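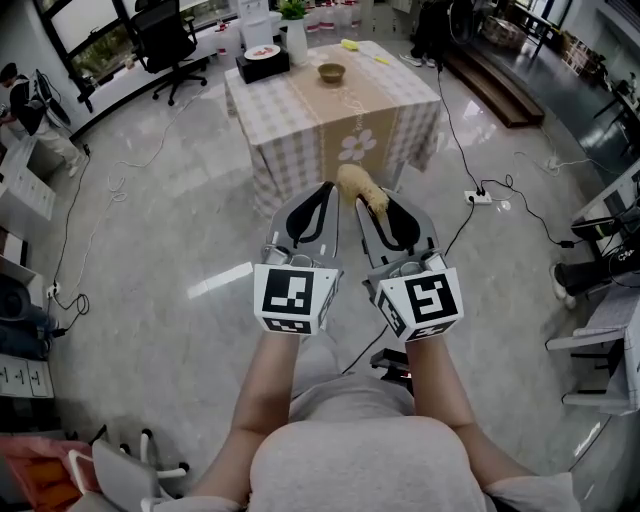

Teaching Grippers Without the Robot

The Petrenko method drops the arm from data collection and keeps the hand

Most robot learning groups still collect their demonstrations by teleoperation. An operator drives one arm or two, the arms move the objects, and the joint readings go into a file. The data match the machine exactly. They are also slow to produce, and they tie up the most expensive equipment in the building.

At Zelden, a manipulation lab in Ternmont, the arms now stay parked during collection. Operators work with a pair of hand-held grippers, one per hand, with two fingers each and black pads on the inner faces. A white cube carrying black fiducial markers is fixed to the back of each gripper. The printed patterns let software recover the position and angle of the cube, and from there the fingertips, whenever enough of a face is in view.

The lab calls the pipeline Petrenko. Its central claim is modest: a policy trained on fingertip paths alone can be moved to an arm that never appeared in training, provided the arm carries the same fingers.

The cube shape matters more than it first seems. A flat tag on the back of the hand gives a clean reading until the wrist turns, and then gives nothing. With patterns on several faces, a turn that hides one usually exposes another. Short gaps are filled by interpolation. Longer ones cause the episode to be dropped.

Collection takes place on a dressed table in an ordinary working room, with a gingham cloth, a runner, a wooden bowl, a plate and a potted plant. Earlier sets recorded on bare benches produced policies that failed when a cloth was put down. Soft items such as a fuzzy tan object are included for a different reason. They deform under the pads, so gripper width alone says little about whether the grasp is good.

The current set holds 401 episodes across 16 tasks. Of those tasks, four require both hands at once, mainly handovers from one gripper to the other. These gave the most trouble. Each cube is tracked separately, and small errors in the two estimates add up at the point where the fingertips meet. The lab's fix was to solve for both poses together and to penalize solutions in which the fingers overlap.

Results on the arms are mixed. Single-hand pick and place transferred with no robot data at all. The handovers did not, and two of them still fail on most attempts. Operators can also reach postures that no arm in the lab can copy, so every path is checked against the arm's joint limits before training.

A second site at Grodthorpe is due to begin collecting in May with the same grippers and different tables.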